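Home | Robots | Simulation | Workshop | Contact

Setting up the head camera and grippers in a simulated room

By Pieter Nijs
September 18, 2018
Print this page | E-mail this page
7 comments

These are the steps we use at Wastwood when a two-armed robot model goes into a new simulated room. They cover the camera on the head, the two grippers and the loose objects. You need a working copy of the robot model, a room file and the Rerka viewer. If the model won't load at all, sort that out first with the loading notes, as none of what follows will help.

Allow an afternoon for the first room. After that it goes much faster, and most of the time is spent waiting for the room to load.

1. Make a copy of the room file

Work on a copy and put your initials in the name. Wouter Van den Broek and I once both edited the same file in June and lost the table heights, and it took two days to get them back from the Mikau archive.

Open the copy in the viewer and check the units. Our rooms are in metres. Some of the older furniture models from the Van Rooij set are in millimetres, and a wardrobe that comes in at 2,000 metres tall will fill the whole view with brown. If you see nothing but wood grain, check the scale before you check anything else.

2. Place the base

Put the robot on an open bit of floor with nothing inside the reach of either arm. Set the base height to zero and let the simulation run for a few seconds with gravity on. The base should stay where it is. If it jumps, part of it is inside the floor or a piece of furniture. Raise it by a millimetre at a time until it settles.

Then drive it up to the furniture you want to work at. Leave a gap in front of the body on the first try. You can close it later once the arms are behaving.

3. Load the grippers

Left and right are separate files in our setup and they are different models. The right one is larger and darker, with segmented fingers. The left one is a small silver one on a black cuff. Load each on its own wrist and save after each.

Open and close each gripper from the slider panel. Check three things on each side:

- the fingers move the way the slider says
- the fingers stop before they pass through each other
- the wrist does not drift while the fingers move

If the wrist drifts, the mass of the gripper is probably still set to the default. Copy the figure from the data sheet for that model. Don't guess it - a wrong mass will look fine while the arm is still and then pull the arm down when it reaches out.

4. Bring the arms up

Raise both arms in front of the body so the grippers come into the head camera's view. Go slowly near furniture. The collision shapes are simpler than the shapes you see on screen, so an arm can stop against a table edge when there still seems to be room.

Switch the viewer to the head camera and look at what you have. It is normal for the first view to be wrong in some way. The one below is from a room with a wardrobe on the left and a table on the right, and both grippers are up, but the walls and furniture all run diagonally. The roll of the camera needs correcting before any work is done at the table.
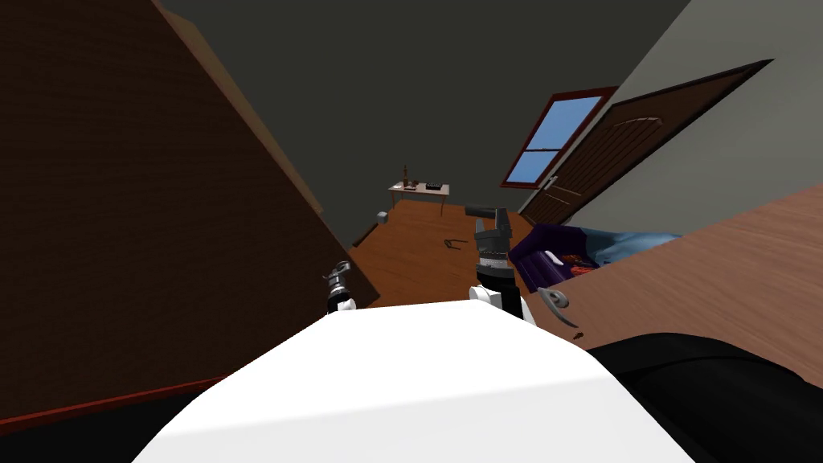 5. Correct the camera roll

Find the camera mount in the model tree and open its rotation values. There are three. Change only the roll, and change it in small steps. Use something in the room that you know is upright, such as a door frame or the side of a wardrobe, and turn the camera until that line stands straight.

If the roll value already reads zero and the view still leans, the fault is further down. Look at the head joint, then the neck, then the body, in that order. In our model a saved pose can hold an old head angle of 31 degrees that the camera panel doesn't show. Clearing the pose and loading it again puts it right.

Once the view is level, set the tilt. We look down far enough to have the tabletop and both grippers in view at the same time. It is fine for part of the robot's own body to show at the bottom.

6. Check the loose objects

Reset the room and watch the objects for 55 seconds without moving the robot. Small things should lie still. If one creeps across the table, raise its friction. If one drops through the top, its collision shape is missing and has to be added in the object file, not in the room.

Cloth is the awkward one. Let it settle before you bring a gripper near it, and save the room again afterwards so that you start from the settled shape.

Thin curved tools need care as well. The automatic collision shape fills in the curve, and the fingers then close on something that isn't there. Split the tool into several short pieces by hand.

7. Save and test

Save the room, close the viewer completely and open it again. Check that the camera is still level and that both grippers are on the correct wrists. Move each gripper to a point just over the table and back to the start, one arm at a time, then both together.

Write down the camera values in the log with the room name. When the model is updated they sometimes go back to the old ones, and it saves doing step 5 again from nothing.

Print this page | E-mail this page
Shared 31 times

Previous | Next | Back to top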